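The Second Life of Saavedra

Mar 13, 2019

When Benjamín Quiroga left in August, most people who follow Vorkby assumed the season had left with him. He had scored or set up more than half of the club's goals. The fee was good, the board took it, and the supporters were told that the money would be spent well.

Very little of it was spent at all. One player came in, a 29-year-old midfielder named Lautaro Daza, who had been without a club since the spring and had played his last full season in the second division. He signed for two years. The local paper gave him four lines under the handball results.

Daza is not the same kind of player as Quiroga and has never claimed to be. Quiroga ran at people. Daza stands in the middle of the field, asks for the ball and gives it to someone else. In his first home match, a 2-0 defeat to Stunska, there was whistling from the north end every time he passed backward.

"I heard it," he says. "I passed backward again."

Manager Telma Insaurralde left him in the team. She had worked with him years before at Dandetura, where she ran the reserves and he was a winger with a bad knee. She was the one who moved him inside, partly to save the knee, and she remembered how the side had settled once he got used to it.

The change at Vorkby took longer. The team went six matches without a win in the fall and dropped to third from bottom. Insaurralde switched to three at the back, lost again, and switched back. What she kept from the experiment was the position of the left back, who now moved up alongside Daza whenever Vorkby had the ball. It gave him a short pass he hadn't had before, and the goals began to come from that side.

The turning point, if there was one, came in the return match at Stunska. Nearly 600 Vorkby supporters made the trip in heavy rain. The home side led until late in the second half, when Daza took a free kick from the right and the center half headed it in at the far post. In the 90th minute he won the ball in his own half, carried it farther than anyone had seen him carry it all season, and slid it through for the winner. Vorkby lost only once in the next eleven.

The other part of the story is the stadium. Saavedra, named for the street that used to run behind the main stand, had been due to close at the end of this season. The plan was to share a ground across the river. With the team winning, attendance rose, and the club has now agreed to stay for at least three more years. The roof over the north end will be repaired first.
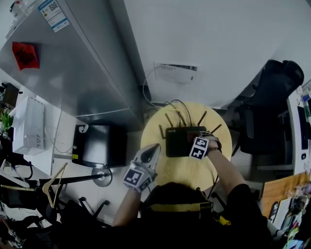
Could Vorkby have held on to Quiroga?

Only by letting his contract run down. He had a year left, he had turned down two offers to extend it, and the club would have lost him for nothing the following summer.

He has had a mixed time since. He started well, hurt an ankle in the winter and has mostly been used as a substitute since he came back. He still calls his old teammates after matches, and Daza, who never played with him, has spoken to him once, about an apartment.

Daza now lives in it. It is a ten-minute walk from the ground, and on match days he goes on foot, by way of the north end.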